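Simulated arm keeps fumbling the pick in our club project – where do I start?

Posted by Wing-yan Lau
20 Feb 2019
Tags: simulation, grasping, school clubs

Hi all! I'm in the robotics club at Lorosness and we're doing the Irncombe tabletop challenge this year, the one that runs entirely in simulation. We have seven of us sharing one account, so run time is kind of precious. Our entry is called Plemness (don't ask, we voted). The job is to pick small things off a cluttered table without disturbing whatever else is on it.

My part is the grasp. I've set the physics to 1000 steps a second and the arm gets down to the table fine most of the time, but then the object squirts out of the fingers, or the arm bumps something on the way in. I grabbed a view from the side camera with the gripper down by the wood, in front of the flower pot and that brown ring:
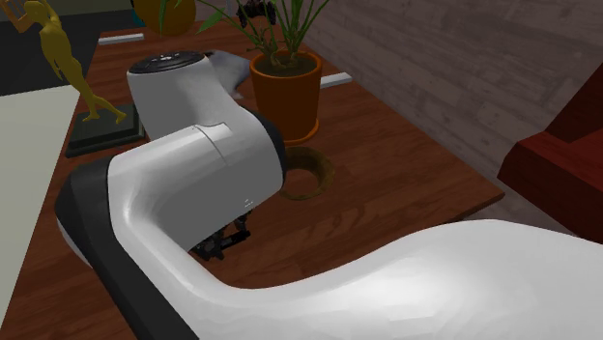 Yoon-hee Cha asked in a comment whether the planner even knows about the clutter, or only about the object being picked.

Only the object, I think? I never added the rest to the collision list. The deadline is in May, so I have time, but I'd love to know which thing to fix first. Our log for the last run is 2569 lines long and I don't know what I'm looking for in it.

Ming-te Kwan

Had the same thing in my class project last year. Crank the friction up. Worked for us, didn't look into why.

Cosimo Farina

I'd leave friction alone for now – if you set it silly high the sim will forgive bad grasps and then you'll get burned when the judges load their own settings. I help out with the club at Lo and we lost a whole month to exactly that. What I'd do, in this order:

1. Put everything on the table into the collision list, even the stuff at the back you don't think you'll get near. Simple boxes and cylinders are fine, you don't need the pretty meshes.

2. Stop the run when the fingers close and look from the wrist camera before you lift. Then look again after. You want to see where the object sits between the fingers and how far it's tipped. Ours liked to come up at a slant, a bit like the black block in this one:
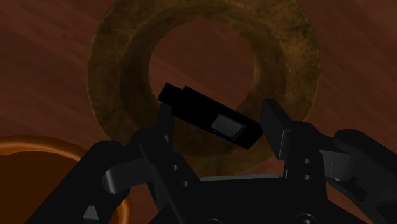
3. Slow the closing speed way down. If both fingers don't touch at nearly the same moment, the first one shoves the object sideways.

4. Only now play with the step rate. We went to 4000 and it did calm the jitter, but the runs crawled, and with one shared account I'm guessing you'd rather not.

As for the log, search it for the contact lines and skip the rest. If you see one finger reporting contact well ahead of the other, go back to step 3.

Wing-yan Lau

Thank you!! Doing the collision list tonight, and I'll post the contact lines once I've found them.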